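Double gauze muslin going stiff after washing, hard water?

Posted by Jarnuvero, May 23, 2018

I have a stack of cotton muslin cloths that were soft when bought and now feel like card. Front loader, 60 degree wash, liquid detergent, line dried. Water in Westerberg is hard. Is this limescale, or have I damaged the fibre?
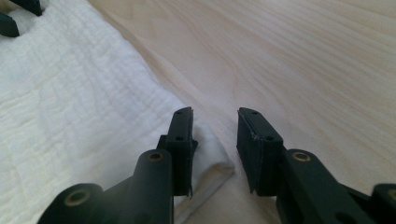 Folded corner and stitched hem, crinkled weave.

The stiffness is worst at the hems. I started using fabric softener in April and it made the cloths less absorbent, so I've stopped.

Gerrit Kruger

Most likely mineral and detergent residue. Hard water ties up part of the detergent and the result stays in the weave. Gauze holds more of it than a flat cotton.

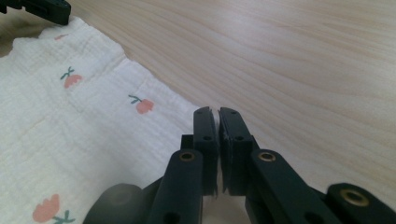
Run one wash with no detergent and a water softening powder at the dose on the packet, then an extra rinse. After that, use the detergent dose for hard water and drop the temperature to 40 for ordinary loads. Softener coats the fibre, so leave it out. Spin at 1,000 rpm at most.
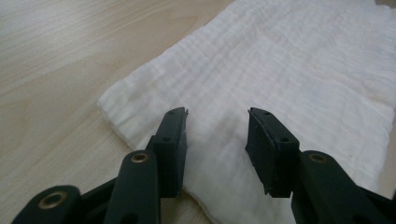 Muslin on the table, crumpled.

Don't iron it either. The crinkle goes flat and the colour of white cotton can yellow if the iron is too hot.

Ottar Vik

Just tumble dry them. 20 minutes on low, then hang. Works for mine, and I'm in Brikusbridge where the kettle furs up in a week.
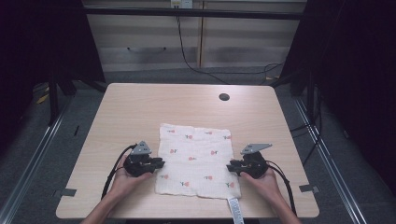
Can vinegar go in the softener drawer instead?
Occasionally, in a small amount, but never with bleach, and check your machine's manual first as some makers advise against it for the rubber seals.

Gerrit is right about the dose. I was using too little for years.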